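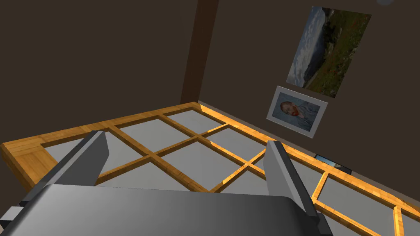

Two gray fingers spread wide over a lattice, in a computer rendering.

Lerside opened its new football building to season ticket holders on June 23, 2003, and I drove up to see what the money bought. I have followed this team through four coaches and three "new eras," so keep that in mind.

The tour began in the lobby, where Annelies Bühler from the athletic department told us the place would change recruiting here. She said it twice more before we reached the weight room. I asked which recruits had committed since construction started. She said I'd have to talk to the coaches, who were away at a camp.

The weight room is big. I will give them that. The old one smelled like a basement and flooded every spring. Whether a bigger room fixes an offensive line that couldn't pick up a blitz last fall is another matter.

Chak-lun Wu, the strength coach, was the best part of the day. He skipped the speech and talked about hamstrings for twenty minutes. He told us the linemen had been lifting too heavy too late in the season, and that he'd already cut back. Somebody asked if we'd beat Sandimham this year. He laughed and went back to hamstrings.

Upstairs is the Ikonen Club, which has 266 padded seats and a view of the south end zone. We were told 307 people are on the waiting list. I'd like to see that list after a loss to Prerkitz. The student section, meanwhile, is losing two rows to make space for the club's stairs, a detail left off the brochure.

Lunch was a sandwich and a bag of chips. Parking was $8, for an open house.

The practice field looked good, the locker room was closed for painting, and the film room had no projector yet. They say all of it will be finished by the opener. They said that about the scoreboard too, and we played three home games without a clock.

I renewed anyway. Section 12, same as always.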